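About the Robotics Club

The Stirnley School Robotics Club is open to students in every grade and meets on two afternoons a week in the Krawczyk Building. The club has 33 members this year and enters the Zarier Challenge each December.

Members work in teams on one project from fall through spring. The current project, Wurkell, concerns the handling of clothing and bedding. Students use hand-held grippers to practice everyday household tasks and keep a written log of each attempt.

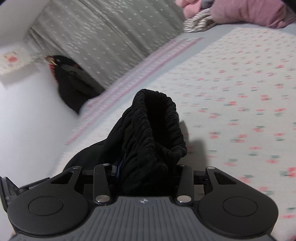 Wurkell project: a black garment held in the gripper over a bed.

New members are admitted at the start of each term. No experience is required. Forms are available from the school office.

Page updated 8 April 2024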